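Notebook, plant-based cheese bench, Brostcombe
March
Batch 19, Girkier block, fava and coconut base

Purpose

Repeat of the previous batch with the starch split changed. The last block melted acceptably but wept in the wrap and would not slice cleanly near the core. Sidra wants a version that holds a slice for the sandwich trial before we spend more time on melt. No dairy inputs anywhere in the formula, including the culture medium. Hina confirmed the supplier statement for the culture is in the folder.

Formula changes

Batch size 2,000 g, same as before, so the kettle fill and scraper height stay comparable. Fava isolate from the open drum, not the new one. Refined coconut oil unchanged. Part of the modified tapioca replaced with native potato starch, gram for gram. Agar unchanged. Calcium lactate unchanged. Salt held back until after the ferment, as agreed with Arnout, who thinks we have been slowing the culture by adding it early. Weights are on the batch card and I am not copying them here.

Culture is Jirkura, the freeze-dried blend. Sachet had been opened once and resealed. I would have preferred a fresh one. Noted on the card.

Process

Hydrated the isolate in warm water with the paddle on low. Foam was heavier than last time. I let it stand covered until the foam had mostly collapsed, then restarted. Some dry lumps on the wall below the scraper line, worked back in by hand with the silicone spatula. These lumps have turned up in every batch from this drum. Either the particle size is different from the earlier lot or I am adding it too fast. Should sieve a portion and look.

Oil melted separately and added in a thin stream under the stick homogenizer. Emulsion looked even, no free oil on the surface after a rest. Heated through to full pasteurization hold, chart strip taped to the back of the card. Cooled in the jacket to pitching temperature. Jacket valve still sticks when closing; it overshot on the cold side and I had to bring the base back up before pitching. Zeeshan has the valve on his list.

Pitched, stirred gently, covered. pH logged by probe overnight. The curve has the usual flat part at the beginning, shorter than last time, then falls steadily. Withholding the salt does seem to help, though one batch with a different starch split doesn't prove it. Probe checked against both buffers in the morning and within tolerance.

Smell at the end of the ferment: clean, lactic, slight green bean note. The bean note was stronger in the batch before. Arnout could not find it at all. Hina found it immediately.

Second heat with starches, agar, calcium and salt. This is where the batch differed most. Viscosity climbed earlier and much more steeply with the potato starch in. The paddle motor began to labor and I dropped the speed a step. Held until the mass pulled away from the wall and stretched off the spatula in a sheet. Potato starch gives a longer, glossier stretch than the tapioca alone. Filled hot into the rectangular molds, tapped out the air, film pressed to the surface, into the cold room at 5 °C.

One mold was underfilled and I have marked it for tasting only. It should not go on the texture analyzer.

Observations after setting

Surface dry on unmolding, which is an improvement. A little free liquid in the corner of the underfilled mold and none in the others. Color pale ivory, slightly gray at the edge. The gray comes from the isolate and will not go away without a color addition.

Cut face smooth, a few round voids near the top from poor tapping. No grain visible. The block bends before it breaks, and breaks with a short clean face.

Slicing on the hand-crank slicer: thin slices came away whole from end to end, including the core. They stick to each other if stacked without paper. The knife needed wiping less often than before. Grating was poor. The shreds clump and smear on the fine plate. Coarse plate usable if the block comes straight from the cold room.

Texture analyzer, cylinder probe, block straight from the cold room: peak force 263 g on the center sample. Edge samples are higher and I do not trust them, as the block was rocking on the platform. Tihomir suggests trimming the base flat before every run, and he is right. Repeat with trimmed samples before anyone quotes the figure.

Melt on the toast rig: slow to start, softens at the corners, then slumps without spreading. No oiling off. The skin that forms on top is thicker than I would like and lifts in one piece when bitten. Sidra's comment was that it eats like a sauce that has been left standing. For a cold sandwich slice this does not matter. For the pizza version it matters a great deal, and I would go back to the old starch split for that.

Taste

Informal, bench only, whoever was in. Salt level fine. Acidity fine to slightly low. Finish a bit starchy, more noticeable as the sample warms. Zeeshan thought the coconut was detectable; the others disagreed. Hina asked whether nutritional yeast had been added, and it had not. Tihomir preferred the previous batch outright. Scores not collected, as the samples were unblinded and everybody had seen the card.

Discussion

Three things moved at once and I should have moved one. The starch split changed, the salt timing changed, and the pitching temperature wandered because of the valve. The improved slice is almost certainly the starch, since I cannot think of a route by which salt timing would fix weeping to that degree. The lower bean note could be the faster ferment or could be tasters. The only way to separate them is to run the old split with late salt and the valve repaired.

The sticking between slices is a packaging problem as much as a formula one. Interleaf paper is acceptable for the canteen trial. For retail it adds cost and Arnout does not want it. Options are a dusting of potato starch on the cut face, a slightly drier block, or accepting a thicker slice. I am inclined to try the drier block first by extending the second heat, watching that the motor copes.

On labeling: Sidra reminded me the canteen card should read plant-based and list fava as an ingredient in plain words, with the coconut stated separately. Draft is with her. The word vegan can go on the card only after the line clearance sheet is signed for the slicer, as the slicer has been used for comparison samples of dairy cheddar. I cleaned it down fully and swabbed. Swab results pending. Until they are back, slices cut on it are for bench use and not for the canteen.
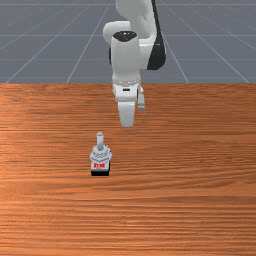
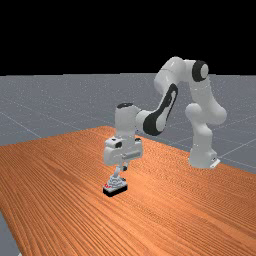

Color addition is the next item for the block. The edge gray needs covering and the marketing side at Qureshi has asked for something warmer than ivory, without saying how warm. I have annatto in oil and a paprika extract on the shelf, both vegan per the supplier sheets. An orange like the tabletop in the second picture would be well past what I want in the body of the block, but it is a reasonable upper limit for a smoked rind. For the body, a much smaller annatto dose, mixed into the melted oil before the homogenizer so it does not streak. Paprika extract only in the rind, as it carries through on the nose and would confuse the tasting.

Check color on the cut face after a full night in the cold room. The last time we judged it warm from the mold it looked two shades deeper than it did set.

To do

Sieve a portion of isolate from the open drum and a portion from the new drum, compare what stays on the mesh.
Jacket valve, Zeeshan.
Trim and rerun texture samples from the center of a full mold. Keep the offcuts for grating.
Fresh Jirkura sachet for the next batch. Throw out the resealed one.
Next batch: old starch split, late salt, nothing else changed.
Batch after that: new split, annatto in the oil, longer second heat.
Shelf test on the remaining wrapped blocks in the cold room, top rack, left side. Please do not eat these. Look for free liquid in the wrap and for any softening at the corners.
Swab results to Hina when they arrive, then clearance sheet to Sidra for signature.

Added later, same page: one wrapped block from the top rack has a loose seal along the short edge. Moved it to the tasting shelf and crossed it off the shelf test sheet.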